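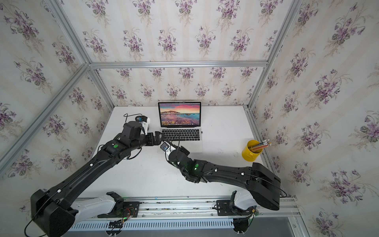
Plornirero Learning Pages
The Things on a Desk: A Guide for Young Readers
Vernisstead Children's Library, Reading Level 3

A desk is a place for thinking and making. People write letters at desks, draw pictures, add up numbers and read the news. A desk may be very full or nearly bare. Some people need only two things on theirs: a computer and a cup of pencils. These pages explain how both of them work.

What is a laptop?

A laptop is a computer that folds. It has two main parts joined by a hinge. The upper part holds the screen. The lower part holds the keyboard and most of the working pieces, including the battery. When the two parts are closed together, the keys and the screen are protected, and the computer can be carried in a bag.

The screen is made of a very large number of tiny dots called pixels. Each pixel can change color. From a normal distance the eye does not see the dots. It sees a letter, a face or a sunset over the sea.

Desktop pictures

The picture that fills the screen when no other work is open is called the wallpaper. The word comes from the paper that people paste on the walls of their rooms. Paper for walls is sold in long rolls and is often printed with stripes or bunches of flowers, such as violets. The same pattern repeats again and again, so that one strip can be matched to the next. A computer wallpaper is usually a single picture. Many people choose a beach, a mountain or a family pet.

Small pictures called icons often stand in a row along the bottom of the screen. Each icon opens a different program.

Keys and trackpad

The keys are arranged in rows. The letters are not in alphabetical order. Their places were settled long ago, in the days of the typewriter, and people have kept to them. The longest key is the space bar, which makes the gaps between words.

In front of the keys is a smooth, flat area called the trackpad. It senses the touch of a finger. When the finger slides, the pointer on the screen moves in the same direction. A press on the trackpad is called a click.

What is inside a colored pencil?

A colored pencil has a core and a case. The core is the part that leaves a mark on the paper. It is made from colored powder, called pigment, mixed with wax or oil and a binder that holds everything together. The case is usually wood. It keeps the core from snapping and gives the hand something to hold.

In many factories, grooves are cut into a thin slat of wood and a core is laid in each groove. A second slat is glued on top like the lid of a sandwich. The block is then cut into separate pencils, and each one is painted. The paint normally matches the core, so that a red pencil can be told from an orange one without trying it first.

Sharpening cuts away a little of the wood and shapes the core into a point. The pale ring of bare wood behind the point is the inside of the case.

Why do people use a pencil cup?

Pencils roll. A cup keeps them together and takes up little space. Most people stand their pencils with the points up, which makes the colors easy to find and protects the tips. Long pencils lean against the rim. A metal cup is strong and does not crack if it is knocked over.

Caring for a desk

Please wash and dry your hands before using a laptop.
Keep drinks on a different table. Liquid can harm the parts under the keys.
Close the lid gently, and check first that no pencil is lying on the keyboard.
Wipe the desk with a soft cloth. Small scuffs are a normal sign of use and may not come off.
Look away from the screen every 20 minutes and rest your eyes on something far off.

Words to know

Hinge: a joint that lets two parts open and close.
Pigment: a powder that gives color.
Pixel: one of the tiny dots that make up a picture on a screen.
Slat: a thin, flat strip of wood.

Something to try

Draw a plan of your own desk as a bird would see it. Use a different color for each object and write its name beside it. Allow 15 minutes.

Page last reviewed 31/01/2021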